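Is your next table really going to last a lifetime?

Every spring the same leaflets come through the door, and every spring they promise me furniture that will see out my grandchildren. This March it was Gerholm, with a dining table in what the leaflet called "heritage blonde finish". I read it twice and still couldn't tell you what the thing is made of. Wood gets mentioned four times. On none of those occasions does the leaflet say which wood, how thick, or what is underneath.

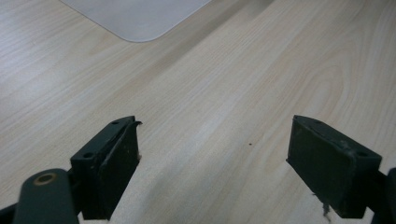

Zdzisław Sikora
Household Matters columnist
10/08/2025

I wrote to ask. The reply thanked me for my interest and told me that every Gerholm top is "inspired by nature". So is a plastic Christmas tree.

My complaint isn't with veneer. A decent veneer on a decent board is a sensible way to make a table, and plenty of old pieces people pay good money for are veneered. My complaint is with being charged 297 pounds for something whose maker won't say what it is, and then being told it can be sanded and refinished "as needed". If the top layer is thinner than a postcard, you can do that once, and you'll be through to the core before your tea has gone cold.

Several of you wrote in after the last newsletter about the Plamier shop on the ring road, where the staff are said to be very knowledgeable. I went. The young man was pleasant and told me that pale wood is harder wearing than dark wood. It isn't, or not because of its colour. Dark tops show dust and pale ones show rings, and that's about as far as colour gets you.
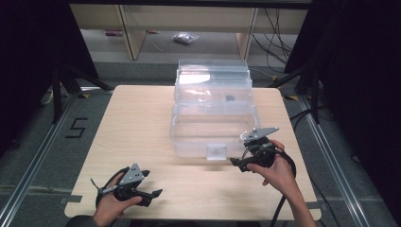 Pale grain, and a clear plastic box on top of it.

Then there is oil. The Zindia tin says a single coat gives "total protection from spills, heat and scratches". I would like to meet the person who tested all three. I put one coat on an offcut of beech in my shed, left it for as long as the tin asked, and stood a mug of hot tea on it. I got a ring. Two more coats and I got a fainter ring. It's a perfectly good oil and smells rather nice, but the claim on the lid is nonsense, and I don't see why we should all nod along with it.

The same tin advises a fresh coat every six weeks. At that rate you will spend more on oil in a few years than you did on the table – which may be the idea.

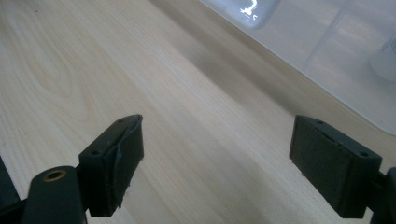

Photo: newsletter picture library

So what would I look at in a shop? The edge, first of all. On a solid board, the lines on top ought to make some sense when you follow them over the end. If the end has long stripes where you'd expect the ends of the growth rings, somebody has glued a strip on. Look underneath too, where makers stop trying to impress you. And look for the same knot or loop turning up again further along, as a printed pattern will often repeat itself if the top is big enough.

Ask about the guarantee, and ask to see it on paper. Tomaszewski offer 5 years, which sounds generous until you reach the part that leaves out "marks arising from domestic use". I'm not sure what other use they had in mind for a kitchen table.

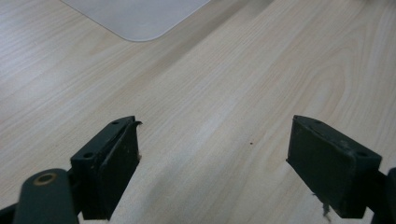 Long wavy lines in one place, wide arcs in another.

One reader asked whether second-hand is the answer. Sometimes. I paid 223 pounds at auction for a table the catalogue swore was solid oak, and the legs are. The rest I found out about when a corner lifted in the first damp week of autumn. I glued it down and I'm eating off it still, so I can't claim I was robbed, but I'd have bid a good deal less had I crawled under it with a torch first.

If you have had a straight answer from any of these firms about what their tops are made of, please send it in. A copy of the letter would be better than your memory of a chat in the shop. I'll print the first one I get in full.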